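Likard: a word list for basket makers

README, last updated July 2026

Likard is a list of the words people use when they make, mend, sell or simply talk about baskets. It started as two pages in the back of my class binder, and it has grown a good deal since then thanks to friends who kept writing to me with corrections (please keep doing that!). The current version has 149 main entries and 123 cross-references, all kept in one plain table that you can open in any spreadsheet program.

What's in the download

entries.csv is the list itself, one row per word.
sources.csv says who gave us each word and where they learned it.
notes.txt holds longer remarks that wouldn't fit in a table cell, including Parveen Marwat's lovely page on the many names for a handle.

Columns in entries.csv

term: the word as the maker says it
part: base, side, rim, handle, lid or whole basket
meaning: a short definition in everyday words
see_also: another term in the list, or blank
source_id: matches a row in sources.csv

Spelling was the hardest thing to settle. A lot of these words were only ever spoken across a workbench, and two people from the same town will happily write them down two different ways. Nusrat Ansari and I went back and forth on this for most of a winter, and in the end we put the more common spelling under term and gave the other one its own row pointing back to it. If your spelling is the one that got pointed elsewhere, please don't take it to heart.

The word "rim" gave us a surprising amount of trouble too. Some of our makers in Birport use it only for the finished top edge, while the Haugen group uses it for the last rows of weaving as well. We kept both meanings, under rim (1) and rim (2), and anything marked simply "rim" in the part column means the first one.

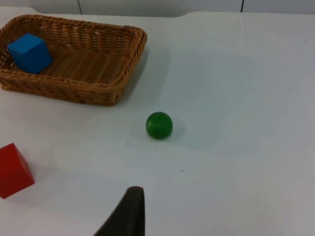 Rim (1) on a shallow rectangular basket, with a twisted edge over a crisscross weave.

Known gaps

We're thin on lids, and we have only 21 words for tools, which I'm sure is a fraction of what's out there. Coiled baskets are barely covered, as nearly everyone who helped us works with woven ones. Saqib Khokhar has promised me his grandmother's notebook once he finds it, so there is hope on that front.

Using the list

You're welcome to print it, teach from it or fold it into a bigger dictionary. Please name Likard and keep sources.csv with it, so the people who shared their words stay attached to them. Branislav Vrabec looks after the table and checks new rows before they go in.

Naveed Cheema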